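Chapter 6
Signature, Ratification and the Delay Between Them

6.1 Introduction

A treaty is usually made twice. It is first agreed by negotiators, who settle a text and sign it, and it is then accepted at home by whichever body has the power to bind the state. In most countries that body is a parliament, sometimes with the consent of regional assemblies, and in a smaller number it is the voters. The time between the two acts may be a few weeks or many years. This chapter deals with what happens in that time, and with how the expectation of it shapes the talks that come first.

Chapter 5 treated the state as a single actor with one set of aims. That assumption is now dropped. A government at the negotiating table is bound by what its partners will accept and also by what its own legislature will pass. The two limits may leave a wide area of possible agreement, a narrow one, or none. The set of all agreements that could win approval at home is called the domestic range. Where the ranges of two states overlap, a treaty can be concluded and brought into force. Where they do not, it may still be signed, but one side or the other will fail to ratify it.

The size of the domestic range depends on three things: the voting rule, the spread of opinion among those who vote, and the cost to them of having no agreement. A rule that calls for a two-thirds majority gives a smaller range than a rule that calls for a simple majority, all else being equal. A legislature whose members expect to lose heavily if talks fail will accept terms that another would reject. These points are set out more fully in Section 6.3.

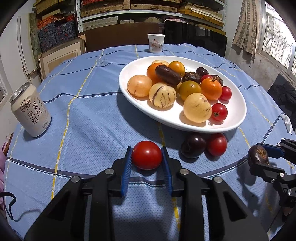 It is often said that a government with a small domestic range is in a weak position. In bargaining the reverse may hold. A negotiator who can show that a given concession would be voted down at home has a reason for refusing it which the other side cannot easily answer. The claim has to be believed, however, and negotiators have every motive to exaggerate it. A partner with a good embassy and a daily newspaper can generally form its own view of the numbers in the chamber. Section 6.4 considers when such claims are accepted and when they are ignored.

6.2 The Vornanent Convention

The main case used in this chapter is the Vornanent Convention on the shared use of river ports. It is chosen for its simplicity. There were two principal parties, Venen and Koretti, and a single matter in dispute, which was the right of inspectors from one state to board vessels lying in the harbours of the other. The text was short. Neither government faced an election while the talks were under way, and neither was under military threat.

Venen required a simple majority in one chamber. Koretti required a simple majority in the lower chamber and the consent of its provincial council, where the port districts held enough seats to block any measure they opposed together. Both rules were known to both sides from the start. The Korettian delegation referred to the provincial council at the first meeting and at most of those that followed, and the draft article on boarding was rewritten several times to meet objections raised in its name.

The final text gave inspectors a right to board, subject to notice and to the presence of a local officer. It also provided that the Convention would lapse if either party had not ratified it within 100 days of signature. This last provision was put forward by Venen. Its purpose was to prevent Koretti from signing, delaying, and returning with a request for further changes.

Venen ratified in the third week. The lower chamber in Koretti approved the text soon afterwards, and the measure then went to the provincial council, which sent it to committee. The port districts did not oppose it openly. They asked for a statement on who would pay the local officers, and the government took five weeks to supply one. Consent was given on the Thursday before the period ran out, with a declaration attached that the cost would fall on central funds. 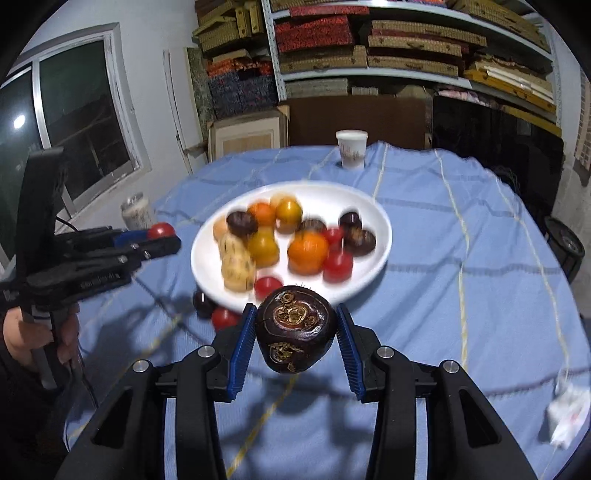
Figure 6.1 Dark purple fruit held between two blue pads; to the left, a small red cherry tomato.

Two readings of these events are found in the literature. On the first, the provincial council was a real constraint, and the terms on boarding were the best that Venen could have obtained. On the second, the council would have passed a stronger text, given that its only recorded objection concerned money, and the Korettian delegation had made good use of a threat that was largely empty. The evidence does not settle the question. The council's committee met in private and kept no minutes of its discussion, as opposed to its decisions.

The fixed period is easier to judge. It did not prevent delay, but it set a limit to it, and it changed the choice facing the port districts. Without the limit they could have held the measure in committee at little cost to themselves. With it, continued silence would have amounted to rejection, and they would have been held responsible for the result.

6.3 How common is non-ratification?

Cases in which a signed treaty is openly voted down attract attention, but they are rare. The more usual form of failure is that the text is never put to a vote. A government that counts its supporters and finds too few of them will generally wait.

The Shabalala register, which is used for the exercises at the end of this chapter, lists 1114 two-party agreements that required the approval of a legislature in at least one of the states concerned. Of these, 282 had not entered into force when the register was closed. Only 6 had been rejected in a recorded vote. The remainder had been withdrawn, replaced by a later text, or left without action.

These figures should be read with care. The register covers agreements that reached signature. It says nothing of those that were dropped at an earlier stage because one side judged that approval could not be had. If governments were perfect judges of their own legislatures, no treaty would ever be signed and then fail, and the register would show full ratification even where domestic limits were severe. A low rate of failure is therefore weak evidence that legislatures have little influence. It may show that their influence is felt early.

A second difficulty is that the register treats every agreement as a single unit. An agreement on the return of library books and an agreement on a land border are each entered once. Several authors have tried to correct for this by weighting entries by length, or by the number of ministries that took part in drafting. Neither measure is satisfactory. The Vornanent Convention, with its short text and one ministry on each side, would receive a low weight under both.

6.4 Plan of the chapter

The next section returns to the domestic range and shows how it may be drawn for a legislature with one chamber, then for one with two. Section 6.6 introduces side payments, of which the Korettian declaration on the pay of local officers is a minor instance. Section 6.7 deals with reservations and declarations made at the time of ratification, and with the position of a partner that does not accept them. Readers who have not met the idea of a blocking minority should first revise Section 4.2.

Terms introduced in this chapter: domestic range; blocking minority; side payment; reservation; declaration; lapse clause.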